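Work and Automation, Unit 4: When the Small Jobs Go First
Course notes, prepared by Maricruz Medrano
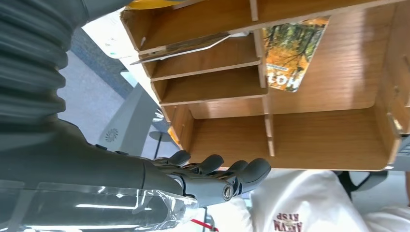
Robotic hand beneath a wooden desk organizer, with paper and a magazine in its compartments.

Welcome back, everyone. Last time we spent nearly the whole session on big factories, and I promised we would come down to something closer to most people's working day, so this unit is about office work – the filing, sorting and tidying that fills the gaps between the tasks we think of as our real jobs.

Our case is the records office at Demissie, a mid-sized insurance firm in Curnton. The office handles 283 paper items on a normal day, and before the change 90 of those were sorted by whoever happened to be walking past the trays. I love that detail, and I hope you will hold on to it, because it never appeared in anyone's job description! When the firm brought in automated sorting, the plan listed the hours of the two filing clerks and left out everybody else.

Kiros Mamo was one of those clerks, and he was kind enough to talk with me at some length. He told me he did not miss the bending and reaching one bit. What he missed was knowing what had come in. "I used to see a claim form and remember that the same family had written in February," he said. "Now I find out when somebody asks me."

His supervisor, Roksolana Kovalchuk, saw it a little differently. Her people had fewer sore shoulders and left on time more often, but she was spending her own mornings on the leftovers: bent sheets, thick catalogs, anything that had been pushed into the wrong slot. Neither of them is wrong, and I would ask you to read both interviews before you take a side.

Terms to know
Task: one piece of work, such as putting a letter in its slot.
Job: the whole bundle of tasks a person is paid for.
Leftover work: what remains for people after the regular cases are automated.
Hidden work: useful work that was never written down.

For next time
Read the Kovalchuk and Mamo interviews in the course packet, starting on page 33. Then write 200 words on a small task at a place where you have worked – who did it, who knew about it, and what else that person learned by doing it. Tolera Wubshet will collect these at the start of our discussion.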